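Samuele Ferri
Sat 19 September

Long one today, sorry in advance, I've had two cups of tea and a lot of feelings about the Wiltari business and how we're all talking about it.
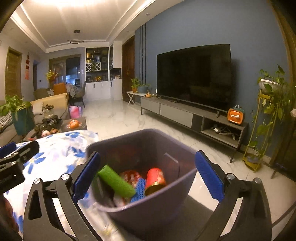
The purple-grey bin, living room. Bit of everything in there.

For anyone who missed it (lucky you!), someone got into the Wiltari backup service and private messages from 880 people ended up on a forum. A few belonged to people off the telly. Most belonged to people like my cousin, who runs a dog-grooming van in Costcombe and has never been on telly in her life.

What's bothered me all week is the replies. "Well, why would you put that in writing?" Mate, because she was writing to her sister! About her marriage! People have been putting that sort of thing in letters for as long as there've been letters, and we never blamed them when the post got pinched.

I did it too, I should say. Back in April when the Girkness list went round, I opened it. I told myself I was only checking whether I was on it, and then I kept scrolling for a good ten minutes. I still feel a bit sick about that, and I've apologised to the one person I recognised.

So a small favour, if you're up for it. If someone sends you the file, don't open it and don't pass it along, even to say how awful it is. One account I follow posted a "shocking" screenshot with the names left in and it had 2,000 shares by lunchtime. They took it down after 900 more.

The Cirillo podcast did a really kind episode on this, by the way, where they read out none of it and just talked to 6 people about what the week after was like. Have a listen if you've got a drive coming up. The bit with the schoolteacher had me pulled over near the servo.

Anyway my cousin's doing all right, thanks to everyone who asked. She's back in the van on Monday and the poodles are none the wiser.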